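Home | Talks | Notes | Newsletter | Contact

Teaching a gripper to deal with doors: speaker notes

My notes from the Dekthorpe meetup in November, tidied up a little so you can read them without me talking over them.
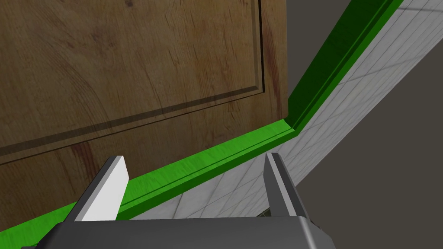 1. Why we went with simulation

Start slow here, let people settle in. We needed a LOT of examples of a gripper working near cabinets, and our real kitchen at Nodenent has 6 doors that all look the same. In the simulator I can have a wood-grain door in a bright green cabinet frame next to pale tile, and nobody has to repaint anything! (Point at the green. Somebody always asks who picked it. The randomizer did.)

Mention that the view is tight on purpose. We wanted the policy to learn from what's right by the fingers - the door, the rail, the corner where the green pieces meet.

2. How we collect

One person drives the simulated arm with a hand controller, and we save the whole run, camera views and joint positions together. We do sessions of 100 runs and then stop for the day, because after that people get sloppy and you can see it in the data. I've tried pushing past it myself and ended up deleting most of my afternoon.

We got to 3,000 runs with 2 drivers. Pause, let them do the math, take a sip of water.

3. What we keep and what we toss

Keep the slow ones. Keep the ones where the driver misses and comes back for another go, so the system sees what recovering looks like. My first batch was all smooth, perfect openings, and the policy had no clue what to do once it drifted off the path.

Toss runs where the gripper passes through the door (physics glitch, everyone laughs, tell the Saithong demo story if there's time).

4. Labels

Keep this short, it's the dry part. Each run gets a plain sentence like "open the cabinet door" plus a pass or fail. We do that in Tritodari, our little review tool, and I still watch every failed run at double speed.

5. If there's time

Show the texture swap, same door with a new finish every run. Ask the room how many different looks they'd want before they'd trust it on a real kitchen. Then questions, and remember to repeat each one into the mic this time!

14 shares | 3 comments

We use cookies to remember your settings. Accept | Manage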